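浅色实木桌面,木蜡油还是水性清漆?已经出白印了,急

Sowmya Thomas 发布于 2019年4月6日

大家好,问个桌面的事,有点急,先谢了。

家里工作间一张大桌子,台面是浅色实木拼板,18毫米厚,从 Rajan 木料行订的,来的时候是素板,什么都没刷。当时忙着搬东西,想着过两天再弄,结果一直没弄。现在的情况:

放过热茶杯的地方一个白圈,不止一处,有的深有的浅。靠窗那头颜色明显比里面黄。手肘常压的边上发暗,摸着有点油乎乎的。还有一小块酱油,别问。

我想一次弄好。看了一圈网上的说法,越看越乱。有人说木蜡油好,手感像木头,坏了能局部补。有人说木蜡油就是骗钱,水一泡照样花,老老实实刷清漆。店里的人(Gritadside 那家)又推荐我买他们的 Ponska 木蜡油,说两遍就行,我不太信,他们反正什么都推荐自家的。

具体想问的:
白圈不打磨能不能去掉?我没有砂光机,手磨这么大一张想想就累。
刷了以后会不会变黄变深?我就喜欢它现在这个浅浅的颜色,变成蜂蜜色就不想要了。
背面要不要刷?有人说不刷会翘。
刷完多久能放重东西?桌上的东西不少,搬来搬去也是麻烦。
预算300以内,不算砂纸。

木头是什么我说不准,订的时候单子上写的“硬木拼板”,后来单子也找不着了。纹路很直,很淡,指甲掐得出印子但不深。

家里有小孩,味道太大的不考虑。

补充一下:桌子在北边房间,冬天暖气很干,夏天又潮。板子中间有条拼缝摸得出来一点点台阶,不知道是不是已经开始变形了,拿尺子靠上去能透一丝光。

Subbarao Ramasamy

清漆。完事。

木蜡油那个我用过,厨房的台子,头一年挺好看,后面越来越花,每年都要补,谁有那闲工夫。水性清漆刷上去就不管了。Rurneck 的水性哑光我用着还行,味道小,不算贵,一小罐你这桌子应该够。

白圈拿吹风机吹。牙膏也行。

Jagadeesh Iyer

赶时间,想到哪写到哪,有错别字见谅。

先说楼上那个吹风机,那是对付漆膜里面进水汽的,漆面发白,吹一吹能散。你这是素板,没有漆膜,白圈多半是水把木纤维顶起来了,或者水里的东西干在上面了,吹没用。牙膏更别试,牙膏本身就是磨料,磨出一块亮的,旁边还是毛的,以后上油颜色深浅不一样,到时候更难看。

所以要磨。躲不掉。

手磨没你想的那么惨。先用粗一点的把印子磨平,再换细的,最后300目收一遍就停。别再往上了,磨太光油吃不进去,浮在面上发粘。顺着木纹磨!横着磨出来的道子,干的时候看不见,一上油全出来。我第一张桌子就是这么废的,重新磨了一遍,那个周末我老婆没跟我说话。

买个手持砂板夹着砂纸,或者找块平整的小木头包上,不要直接拿手指按着磨,手指底下会磨出沟。整张都要磨到,只磨白圈那块等于挖坑,反光下一眼就看见。

油乎乎的那条边,磨之前先用酒精擦,擦干净再磨,不然砂纸一会儿就糊死。酱油那块如果渗进去了,多半磨不干净,可以用草酸,兑水刷上去,等它自己干,再用清水擦几遍。戴手套,小孩别在旁边,磨的时候也别吸那个粉,口罩带上。草酸会把颜色漂浅,所以要么整面都刷,要么就认了那一小块。

磨完先别急着上油。拿湿抹布(拧干)整面擦一遍,等它干,会发现又毛了,正常,木毛起来了,用300目轻轻带过去,就两三下,不要使劲。这一步很多人省了,省了之后第一次洒水就全毛回来,然后跑来问为什么。
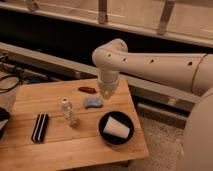
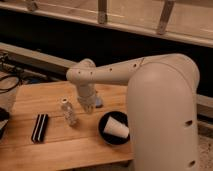 颜色的事单独说一下。绝大多数油都会让木头变深,区别只在多少,你拿湿布擦桌面那一下看到的颜色,差不多就是上透明油以后的颜色,不喜欢的话现在就知道了。要保住浅色,找带一点点白色颜料的,罐子上一般写“自然色”“原木色”之类,每家叫法不一样,道理是用一点白把变黄的那部分压回去。像第一张里那种浅色的木头台面,我就会选带白的,透明的上去偏暖,想要素一点的就不对味了。但是带白的有个毛病,涂厚了纹路缝里会积白,像没擦干净的粉,所以要薄,擦上去,过一会儿用干净的布把多的全擦掉,使劲擦,擦到你觉得白涂了为止。先在背面试一块,等干透再看,湿的时候看不准。

晒黄那头,磨掉一层能回来不少,但是以后还会黄,木头见光就是这样,刷什么都拦不住,只能慢一点。窗帘比油管用。

木蜡油还是清漆:
怕麻烦、东西放上去就不动的,清漆。要经常在上面干活、磕磕碰碰的,木蜡油,坏哪补哪。清漆划破了水从口子钻进去,底下发黑,要整面铲掉重来,那才叫累。楼上说每年都要补,是,但是补一次就是一块布一点油的事,一顿饭功夫。你家有小孩,杯子勺子往上砸,我投木蜡油。

Ponska 没用过,不评价。两遍够不够看木头,吃油的第一遍下去就没影了,那种要三遍。滴一滴水上去看,能站住就够,塌下去就再来一遍。

背面要刷。一定刷。不用讲究,刷一遍也比不刷强,侧边和端头也别漏,端头最吸水,多给点。18的板子这么大一张,只封一面,那边吸潮这边不吸,到夏天肯定弓起来。你说透一丝光,这个程度不用慌,木头本来就在动。看看底下是怎么固定的,要是螺丝从桌架直接死死拧进去,把孔扩成长条孔,让板子能横向走一点。拧死了它没地方去,就裂。

拼缝那个小台阶,磨的时候顺手就平了,别专门去刨。

放东西:隔天能轻轻用,放纸放书可以。重的、底下有橡胶脚的,等20天,橡胶脚压在没干透的油上会留印子,怎么擦都擦不掉,我家音箱底下现在还有。这期间不要用湿抹布,不要放热杯子。味道的话开窗,头几天有一点,小孩先别趴上面。

最后!!擦过油的布不要团起来扔垃圾桶,会自己发热着火,真的会。摊开晾在外面,或者泡水里。这条比上面所有的都重要,本来应该写最前面的。

预算300够了,砂板和布都包进去了估计还能剩点。

Bijan Zarei

上面说得很全了,补两个小地方。

一个是草酸,冲洗一定要多来几遍,残留在木头里的话后面磨的时候会呛,嗓子难受好半天。我吃过亏。

另一个,涂油的时候别倒在桌上,倒布上。倒桌上那一摊的位置会比别处深,特别是拼板,每条木料吃油不一样。我是用白色百洁布打圈推开,再顺纹路收。接缝的地方容易积油,拿手指包着布沿缝抹一遍。

南边潮的地方干得慢,我这边梅雨季有一次好几天还粘手,后来开了除湿机才好。你那边现在四月应该没事。

清漆也不是不能用,就是我觉得哑光的水性漆刷完有点塑料感,个人看法。要刷的话用海绵滚子,别用便宜毛刷,掉毛掉得你想哭,干了以后一根一根挑。

Sowmya Thomas

谢谢各位!昨晚拿湿布擦了一下,颜色是深了一截,不喜欢,那就带白的了。底下看了,还真是螺丝拧死的,得先把桌面卸下来。草酸我再想想,酱油那块也许就那样吧,平时压个杯垫。

吹风机我其实看到第一条的时候就试了……没用。

相关问题
桌腿和台面之间要不要加垫片
木蜡油擦多了发粘怎么办
拼板开裂,填木粉还是填环氧
北方暖气房实木台面冬天缩缝,正常吗
水性漆刷完起小泡
砂纸目数怎么换,跳着用行不行
旧清漆怎么铲最省力

联系我们 | 社区守则 | 版权所有,转载请注明出处 | 返回顶部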